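**Cables all over the floor, how do you lot deal with it?**

**darnimton_dave**
So I've moved my desk into the back room and the cords are doing my head in. I've got two power strips just sitting on the concrete, a fridge sharing the same wall, and stuff looping everywhere. The wall's brick, so I can't just whack hooks in. Ideas? Under $30 if I can swing it!

**chunhua_lu**
Get both strips off the floor first. Screw them to the underside of the desk, then you've only got one cord going down each end. Took me 9 minutes with a cordless drill.

**trimik76**
Disagree on the fridge, sorry. Leave that one on its own wall outlet and don't run it off a strip at all. I'd also skip screws if it's a decent desk, and grab a stick-on tray instead.

**chunhua_lu**
Stick-on trays fall down. Mine lasted till May and then dumped the lot at 2 in the morning. Screws!

**wanpen_r**
Depends on the glue, mine's been fine for 376 days (yes, I keep a tally, leave me alone). For the bits crossing the floor, try a rubber cover strip. Tape leaves gunk on sealed concrete, and you'll be scrubbing it off forever.

**darnimton_dave**
Cheers all. Fridge gets its own outlet, fair call. I'm leaning towards screws for the strips, but I might have to empty the desk drawer before I go drilling near it, it's got stuff in it.
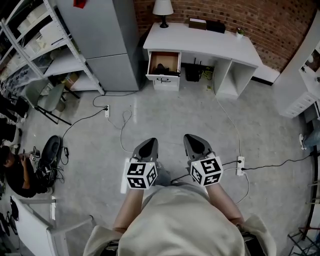

The rubber strip's a good shout too, so I'll measure up tonight and see what colour they've got in grey.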